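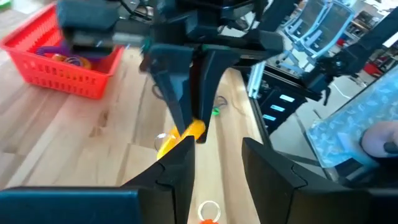 A reader in the comments wanted to know if the Vostar hard wax oil is worth the money when plain mineral oil costs next to nothing. Yes! I've had it on my kitchen island since March and I'm still a bit giddy over it.

Some background. My island top came from Westerberg, 154 cm long and 90 deep, maple, sold unfinished. For years I rubbed mineral oil into it whenever it looked thirsty, so, constantly. Then a friend handed me half a can of Vostar left over from a bookcase, and I sanded the whole top back one evening and went for it.

The stuff goes on thin. I mean really thin – you put down what looks like far too little, push it around with a white pad, wait, and buff off whatever hasn't soaked in. The smell is mild and a little nutty, gone by breakfast with the window open. Two coats did it for me. The first one raised the grain, so I went over it lightly with a fine pad before the second.

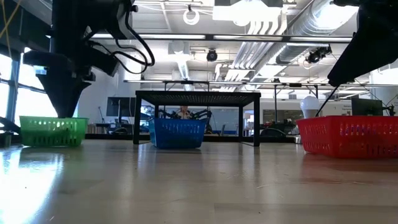 My neighbor says two coats is stingy and that any surface near a sink wants three. Fair enough. The strip beside my faucet has dulled a little, and I'll be giving that part another pass in December. Spot repair is my favorite thing about this finish, by the way. I scorched one corner with a hot pan, sanded a patch the size of my palm, dabbed on more oil and now I have to hunt for it.

How does it compare? I tried the Isdale tung oil on a bench last year and loved the color, warm as honey, but it took forever to cure. The Kodgate water-based topcoat dries fast and shrugs off coffee, though it sits on the wood like a film and I could feel it under my hand.
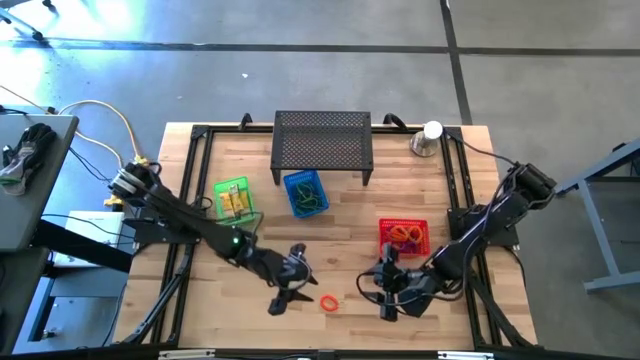 Wiping technique matters more than brand. Buff with the grain, all the way from one end to the other, and do it under a low lamp so you catch the smears. Butcher block made of long strips, like the table in this photo with its grain showing, is a treat to finish because every strip drinks it in a bit differently and the tan tones get deeper. End-grain blocks are thirstier, so buy the bigger can.

Complaints? The lid. It glues itself shut if you don't wipe the rim, and I've bent a good screwdriver on mine. I'd still buy it again tomorrow.

Search reviews... Go

Related
Isdale tung oil: one bench, one long wait
Which sanding pads are worth keeping
Living with a Westerberg island top

Contact | Copyright, all rights reserved | Back to top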